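About Brestaro

Hi, and thanks for clicking through to the page that no web designer ever wants to lay out! I run Brestaro, a small cooking school with one long kitchen, two ovens and more wooden spoons than any person should own.

I started it after years of cooking in other people's restaurants. I loved the food and hated the hours, and friends kept asking me to show them how to make pierogi dough that didn't tear (the trick is warm water and a longer rest than you think you need). So I cleared out my dining room, put up a folding table and taught my first class that July. It was hot, the dumplings stuck to everything, and we ate at ten at night. I was hooked.

These days we teach bread, dumplings, soups, pickles and a pretty serious weekend course on pastry. Classes are small, so you'll have your own board and your own knife, and you'll do the chopping yourself. Sorry! You also eat what you make, sitting down, with a proper napkin.

Our rye flour comes from Domański, a mill I've been buying from since the folding table days, and the sheep's cheese in our spring menu is from Ovis. I'm picky about both. If you want to take some home, just ask and I'll weigh it out for you at what I pay for it.

Booking is through Tiketti, and the link is on the classes page. If you need to cancel, tell me two days ahead and I'll move you to another date, no fuss. Gift cards work too, and they don't expire.

Bring an apron if you have a favorite one, closed shoes, and a bag for your leftovers.
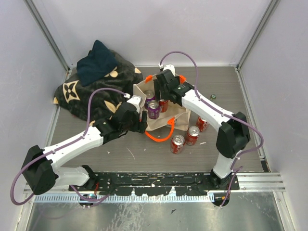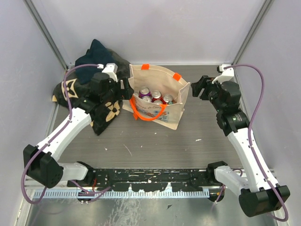
We've now had 700 people through the kitchen, and plenty of them have come back with a sister or a neighbor in tow. I still answer all the emails myself, usually in the evening once the dough is in the fridge. Tell me about allergies when you book, please, even the small ones. Most recipes can be changed, though the pastry course is tough to do without butter and I'd sooner say so up front. Parking is behind the building, and the door is the green one.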